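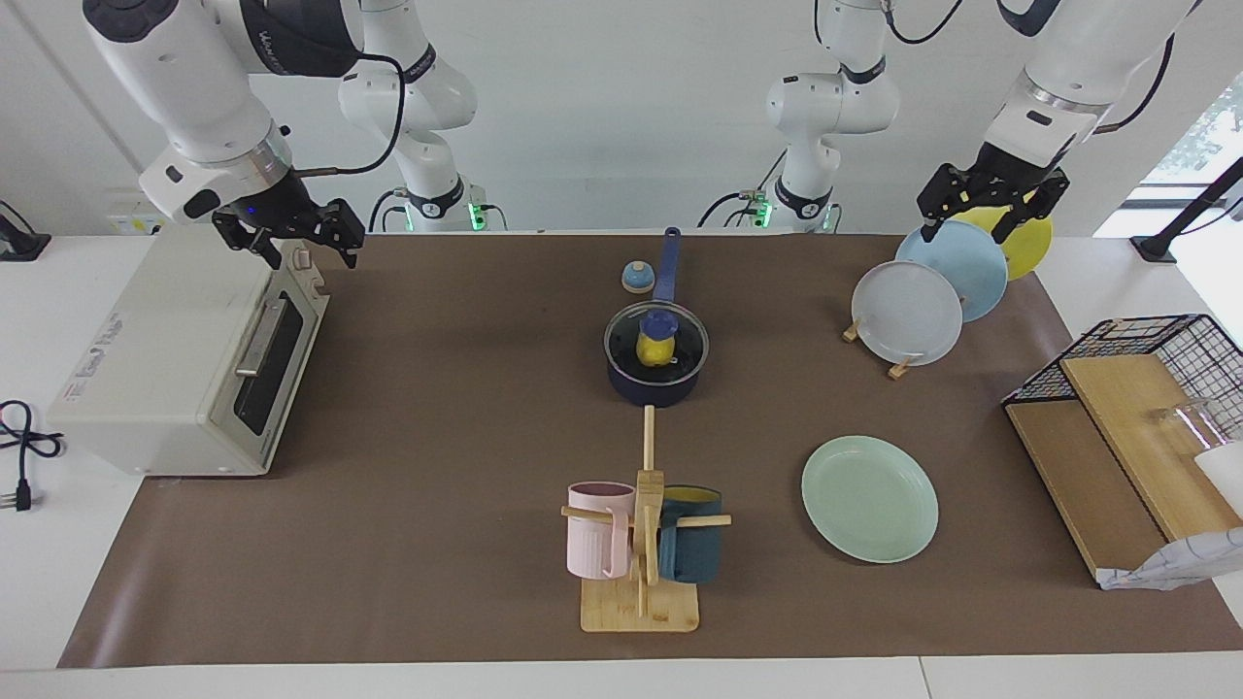

A winter visit to the Dristby kitchenware open day

2015-01-07

I had been meaning to go to the Dristby open day for years, and every year something got in the way – a cold, a birthday, once a burst pipe. This time my sister-in-law had already bought the train tickets in December and left them under our tree with a bow on, so there was no wriggling out of it, and I am so glad there wasn't!

Dristby is a small town with one long main street, and the Ahonen building stands at the far end of it, past the bakery (stop at the bakery) and over the little bridge. Ahonen started out selling enamel buckets and now sells more or less everything you might want on a kitchen counter. They open the showroom and the testing rooms to the public for 2 days after the holidays, and you pay nothing to get in, although you do have to sign a sheet and wear a sticker with your name on it. Mine fell off in the coat room and I went without for the rest of the day.

The testing rooms

We were put in a group with Mirjam Sutter, who has worked there long enough to remember the buckets. She walks fast and talks over her shoulder, so stay near the front if you can. The first room is all shelves, and according to her they keep 2,346 pieces in there, some of them older than I am. I could have spent the whole morning with the old coffee pots, but we were moved along.

The room I liked best was the plain white one with the small kitchen setup laid out on a long brown mat. I suppose I have a soft spot for toaster ovens, having cooked on nothing else my first two years away from home. The one there was a lovely soft cream color, with a dark glass door and a silver handle across it, a good deal handsomer than the rattly thing I used to own. Next to it was a navy saucepan with a glass lid, and what charmed me was the blue knob on top, so close to the color of the pan. There was something yellow inside, under the glass. My sister-in-law guessed squash and I guessed lemon, and by the time we thought to ask, Mirjam was already out in the hallway.

There was a rack too, with the plates standing up in it. I have always stacked mine flat in the cupboard and then grumbled about lifting six to get at the one I want. We had a long talk about this on the way home, and I have since cleared a space beside my bread box.

Lunch and the shop

Lunch is soup and rye bread in the canteen, and they seat almost 150 people, elbow to elbow. We shared a table with Omid Nazari, who teaches cooking to teenagers two towns over and was looking for pans that could stand up to them. He wrote down every price in a little book. He told us to skip the Parora knives and go straight for the Jedik baking sheets, and I did as I was told.

The shop is on the ground floor and gets very crowded after one o'clock. The seconds are on the back wall, mostly with a scratch or a chip you would have to hunt for. I saw a full set of pots marked 395, which was too much for me, so I came away with two Jedik sheets and a butter dish I had no need of.

If you go

Wear flat shoes, as the stairs are steep. Bring a sturdy bag, since the paper ones at the shop gave out on us before we reached the bridge. The last train back leaves a bit after six, and the waiting room at the station is heated, with a machine that makes a fairly decent hot chocolate.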